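Wulmont Bench Arm: Set-up and Operating Guide

Section 4. Safe working at a shared bench

Issued Apr 27, 2019. Replaces the March issue of this section. Section owner: Maëlys Lemaire.

4.1 Scope

This section applies to any Wulmont arm fitted with the Prito two-finger gripper and the wrist camera, and working on a bench that people also use. It covers the layout of the bench, speed and force settings, work on hinged objects and the handling of personal or office equipment.

It does not cover arms working behind a fixed guard. For those, see Section 7.

4.2 Before switching on

1. Check that the base clamp is tight and that the arm does not rock when pushed by hand at the elbow.

2. Check both gripper fingers for chips, loose screws and worn pads. Replace the pads as a pair.

3. Wipe the wrist camera lens with a dry lint-free cloth. Do not use bench cleaner on the lens.

4. Mark out the reach of the arm on the floor. Nobody may stand inside the line while the drive lamp is lit.

5. Press and release the emergency stop. The controller must show code 41. If it shows any other code, or none, do not use the arm. Report the fault.

6. Read the log sheet for the last session and clear any open entries.

CAUTION: The emergency stop removes drive power. The gripper keeps its last position and does not open. Do not pull a held object free by force. Use the hand release on the side of the gripper.

4.3 Laying out the bench

1. Remove drinks, loose paper, cables and tools that are not part of the task.

2. Place the object to be handled well inside the marked area. The arm must be able to reach it without the elbow going above the limit set in 3.6.

3. Leave a clear space on the bench next to the object, wide enough for both fingers to come down without touching it.

4. Check the light. Glossy surfaces such as glass and polished metal may return glare to the wrist camera. Turn the object or move the lamp until the part to be touched can be seen clearly in the camera view.

5. Fix flat items such as mats and markers to the bench if they lie in the path of the fingers. Items outside the path may be left loose.

NOTE: Patterned backdrops are allowed. If the backdrop is changed during a series of runs, enter the change on the log sheet.

4.4 Speed and force

Set the speed to step 2 for all work on a shared bench. Step 3 and above are locked unless the Cattaneo key is in the controller. The key must not be left in the controller between sessions.

Set the force limit before the first run and after every change of object. The limit is held in the controller as a plain number. For rigid objects the highest permitted value is 2300. For hinged, thin or glass-fronted objects it is 654. The controller does not know what kind of object is on the bench and will accept either value.

CAUTION: Restarting the controller returns the force limit to the higher value. Set it again after every restart, including a restart caused by loss of mains power.

4.5 Hinged objects

Lids, covers and folding screens need more care than single rigid parts. The hinge sets the path, and the gripper has to follow it.

1. Open and close the object by hand. Note any point where it sticks.

2. Leave the object at the starting angle given in the task sheet.

3. Bring the fingers down beside the object first, then move in. Do not come down directly on to a lid or screen.

4. Touch the lid at its outer rim. Do not press on glass.
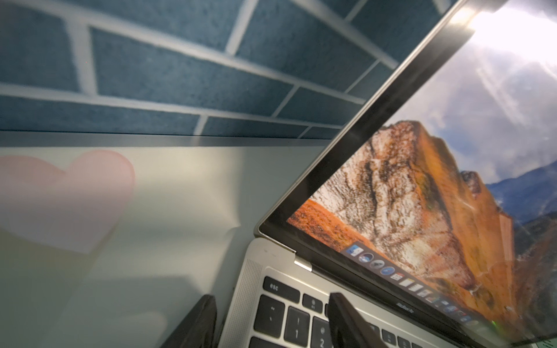
5. Move the lid in short steps. After each step, wait for the force reading to settle before giving the next command.

6. Stop if the base of the object slides or lifts. Return the arm to the park position before putting the object back in place.

7. Keep the fingertips clear of the gap at the hinge at all times.

A lid that is nearly closed must not be pushed further with a finger between it and the base. Withdraw both fingers, check that the gap is clear and finish the movement from the outside.

4.6 Computers and other office equipment

The following rules apply when the object is a working computer, whether or not it is switched on.

a) Use a machine set aside for the purpose. It must not hold personal files or be signed in to a mail account.

b) Close all documents before the run. Keys may be pressed by accident if a finger passes low over the keyboard.

c) Keep messages and names off the screen. The wrist camera records whatever is in its view, and recordings are stored with the run.

d) Unplug the charger and move the lead out of reach of the arm.

e) Stop work at once if the case bends, the glass cracks or the machine becomes hot. Do not charge it again until it has been inspected.

WARNING: A crushed battery can catch fire. Keep the metal tray and lid from the Uvitz kit within reach of the operator, outside the floor line. Do not use the arm to move a damaged battery.

4.7 During the run

One person is the operator and holds the stop button. The operator does not type, take calls or adjust the object while the drive lamp is lit. A second person may watch from outside the line.

Change the operator after 10 runs. The new operator repeats steps 4 and 5 of 4.2 before starting.

If the camera view freezes, press the stop. Do not carry on by eye.

4.8 After the run

1. Send the arm to the park position.

2. Switch off the drive and wait for the lamp to go out.

3. Remove the object and check it for marks where the fingers touched it.

4. Enter the force limit, the speed step and any stops on the log sheet.

5. Return the Cattaneo key to the key box, if it was used.

Faults found under 4.2 or 4.8 are entered on form W4. An arm with an open W4 stays switched off until the form has been signed by the section owner.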